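Small Lodging Owners Board > Housekeeping and Rooms > Carpet or hard floor in guest rooms?

trinel_house
I have to decide on flooring before the season and I keep going back and forth. We have a small guesthouse in Susthorpe, upstairs rooms only, each with a bed, a sofa and a nightstand. The carpet in most of them is beige and getting tired. The quote for vinyl plank came in at $1,598 a room including tearing out the old stuff. New carpet with pad is $800 a room. My husband wants plank everywhere. I think guests will complain about noise, since the building is old and the joists carry every footstep.

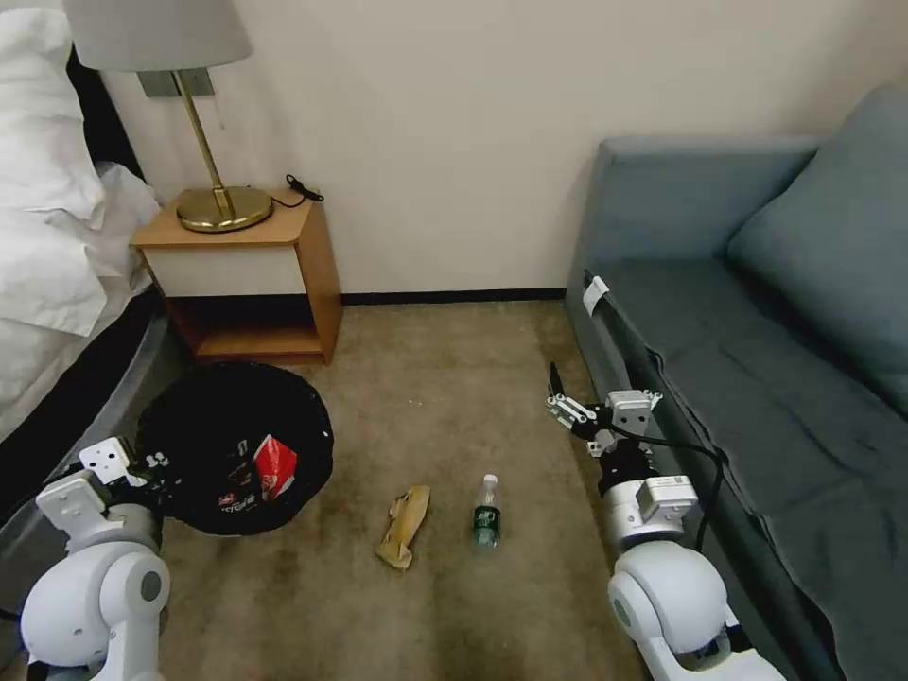 The rooms get booked year round, so whatever we do has to be done one room at a time with about two days of downtime each. I'd like to hear from people who have switched in either direction and lived with it for more than one season.

dockside_ray
We went to plank four years ago and I would not go back. Spills wipe up, there is no smell, and you can see when it's clean. Turnover is faster because the vacuum stays in the closet half the time. The noise complaints did go up. We put felt on every chair leg and an area rug beside each bed, and that took care of most of it.

innkeeper_mb
Opposite experience. We pulled carpet out of the second floor and put it back in after 14 months. The people downstairs could hear suitcases rolling at 5 in the morning. We lost more in refunds than we ever spent on shampooing. If your rooms are stacked, keep the carpet.

dockside_ray
Did you put an underlayment down? Plank straight on an old subfloor is going to be loud no matter what brand you buy.

innkeeper_mb
Yes, the one the installer recommended. It helped with voices and did nothing for wheels and heels.

trinel_house
That is what worries me. Our rooms are stacked exactly like that. What do you all do about stains, though? I have one room where something dark went down next to the sofa and it has come back up three times after cleaning.

gokce_rentals
When a stain keeps coming back it's in the pad. The surface gets cleaned, the pad stays damp, and the stain wicks up again as it dries. Pull back that corner and look. You may only need to replace a square of pad and patch the carpet from a closet. I did this in two units at our Gökçe apartments and you can't find the patch unless I show you.

Also, less water. Most people soak the spot. Blot, use a little cleaner, blot again, then put a folded white towel on it with something heavy on top and leave it overnight.

plainfield_deb
Seconding the towel. I would add that a lot of carpet stains are a trash problem. When guests can't reach a wastebasket from where they are sitting or lying, they set things on the floor, and things on the floor tip over. We put one next to the bed and another by the desk. 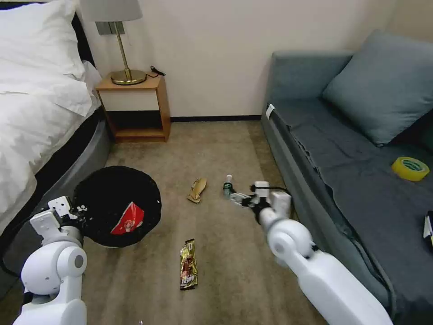
Placement matters more than size, in my opinion. For years we had one can per room, in the bathroom, and the cleaner was picking up cups and bottles from all over the bedroom carpet. A round black basket on the carpet beside the bed is all it takes, and a candy wrapper ends up in it instead of under the bed. Ours are emptied daily on longer stays. I do put liners in, even in the small ones, because a half-full soda will find its way out of anything with holes in it.

dockside_ray
I agree on placement and disagree that it saves the carpet. The worst stains I ever had were red wine and hair dye. A wastebasket does nothing for either one.

plainfield_deb
I said a lot of stains, Ray. I didn't say hair dye.

quietroom
Has anyone tried carpet tile? You glue down or tab together the squares and swap out the bad ones. We used it in a hallway first and then in the two ground floor rooms. It is not as soft as broadloom over a good pad, but it's quieter than plank and I can change a tile in ten minutes. Buy a spare box from the same dye lot. I didn't, and my replacements are a shade lighter.

innkeeper_mb
I looked at it and it felt like an office to me. Might be fine in a solid dark color. In beige you see every seam.

quietroom
The seams show for the first month or so. Turn the tiles a quarter turn each and it hides them better.

trinel_house
I hadn't thought of tile. Does furniture leave dents in it? Our bed bases are heavy and sit low, and I don't want to be locked into one layout forever.
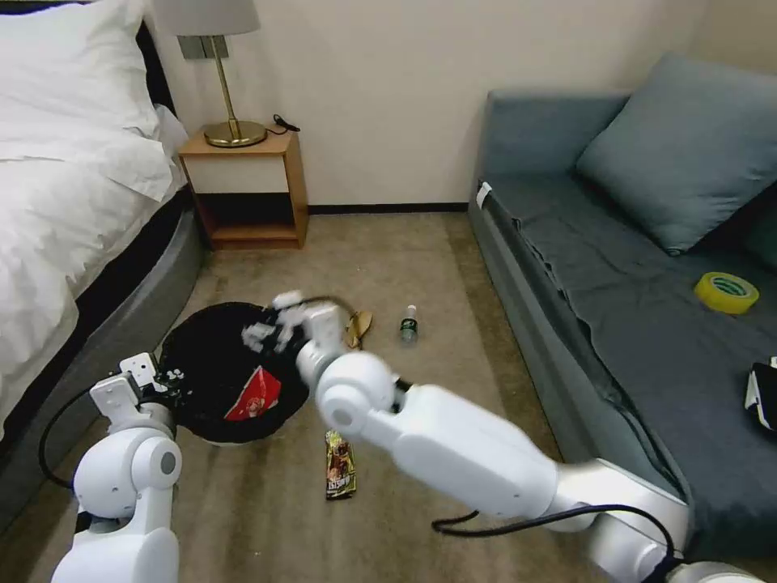 The other thing I forgot to mention is baseboards. If we go from carpet to anything thinner, there will be a gap at the bottom of every wall. Does the installer normally deal with that or is it extra?

gokce_rentals
Extra, nearly always. Ask for it in writing. Mine charged $167 a room for quarter round and that did not include painting it. You can do it yourself with a miter box if you have the patience. Or lower the baseboard, if it comes off in one piece, but then you see the old paint line above it.

quietroom
On the dents, tile has a thin backing so it dents less than carpet over pad. Something heavy will still leave a mark. Steam takes most of it out.

Maricica Bălan
I clean for three small inns and I'd like to say something from that side. Plank is not faster for me. Hair and lint move around on it and collect along the baseboard and under the nightstand, so I sweep, then I mop, then I wait for it to dry before I can finish the bed. Carpet I vacuum once, backing out of the door. Owners count the vacuuming and forget the mopping – and they forget that the rugs beside the beds have to be lifted and shaken too. With a low bed base I can't get a mop under it anyway.

What I would ask for is a mid-tone carpet with some fleck in it. Plain beige shows everything.

dockside_ray
Fair point about the rugs. We use a microfiber pad and it dries in a few minutes, but I'm not the one doing it most days.

plainfield_deb
Fleck, yes. We have the Plornska pattern in a gray-brown and I can't tell where the coffee went.

trinel_house
Thanks, all. I talked it over with my husband and we're going to pull the corner in the stained room first and see what the pad looks like. If it's bad we'll do that one room in flecked carpet with a better pad and leave the rest until October. He still wants plank in the ground floor room by the entrance, where there's nobody underneath, and I've said OK to that one.

innkeeper_mb
Sensible. Get the heavier pad. The upgrade cost us very little per room and you feel it as soon as you walk in.

gokce_rentals
Post what you find under that corner. My guess is a dark ring twice the size of the stain on top.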